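The folding table at the end of the line

By Sveva Colombo

I'd been at Saithong for all of ten minutes when somebody handed me a shirt and told me to fold it. Fair enough, I suppose! I had come to write about people whose job is changing, and Jintana Duangkaew felt I ought to know what the job was first. So I laid it on the bench, smoothed it down, tucked the sleeves, brought up the hem, and produced something my mother would have quietly done again once I'd left the room. Jintana did hers while looking at me and talking about parking.

Saithong is a garment finishing house on the Tundgate estate, in a long low building that used to belong to a tile merchant. Shirts come in from the makers, get checked, trimmed, folded and bagged, and go out again to the shops. There are 151 people on the books, most of them on folding or checking, and quite a few have been here since the tile merchant's sign was still up. On a busy day a good folding bench will get through 4,000 pieces between its two shifts. It's warm, it smells of clean cotton, and the radio is a source of constant argument (day shift likes phone-ins, evenings want music).

The robots arrived last spring from a small firm called Jolberg. They came with an engineer, Pranab Jayasinghe, who had been told he'd be here for six weeks and has since joined the five-a-side team. There was a meeting before they were switched on, and by all accounts it was a bad one. People wanted to know whose bench was going. Management said none of them, in the sort of language management uses, and everybody went back to work believing the opposite.

"I went home and updated my CV," says Nipon Khunthong, who works evenings. "First time in eleven years. I had to ask my daughter where you put the dates."

What happened instead has been slower and odder than anyone expected. The arms are learning on plain shirts, one at a time, and plain shirts turn out to be hard. Cloth doesn't stay where you leave it. It has no proper edges once it's crumpled, and two layers pinched together feel much the same as one. Pranab gets visibly happy explaining this. I got the full version over a cheese roll, including a long section on friction that I won't attempt to repeat.
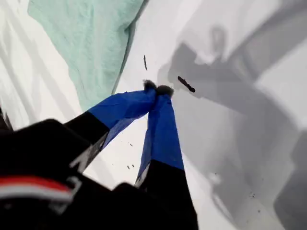
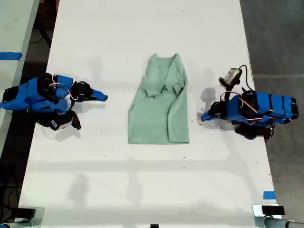

Has anyone at Saithong lost their job to the robots?

So far there have been no redundancies, and the firm has agreed in writing to retrain folders before it cuts any hours. Two benches have been left unfilled after retirements, though, and the staff have noticed.

That second part came up again and again once I'd put my notebook away. Jintana is frank about it. She now spends half her week on the robot side, showing the arms how a fold should go and deciding whether what comes back is good enough to bag. It pays a bit more and it's much kinder on her wrists, which had started waking her at night. She likes it, and she also misses the bench, where you could have a proper natter for three hours and still hit your numbers. "Over there I'm on my own with it," she told me. "You can't ask it how its weekend was."

Nipon Thepsuriya, who plans the shifts (the two Nipons are known as Early and Late, and both answer to either), worries more about the people who haven't been picked for training. There are only so many places. The younger ones put their hands up straight away, and some of the best folders in the building didn't, mostly because nobody had told them that you don't need to be any good with computers. He's been going round the tea tables one by one since then, and has talked four of them into it.

I asked Pranab when the arms would match a good human folder. He looked across at Jintana's old bench, where a stack of blue polos was going up at alarming speed, and said he'd stopped giving dates. Saithong's sister site at Cloton is due to get its own pair in November, and he has been asked to go over and do the meeting himself this time. Jintana is going with him. She has told him to leave the slides at home and bring a shirt.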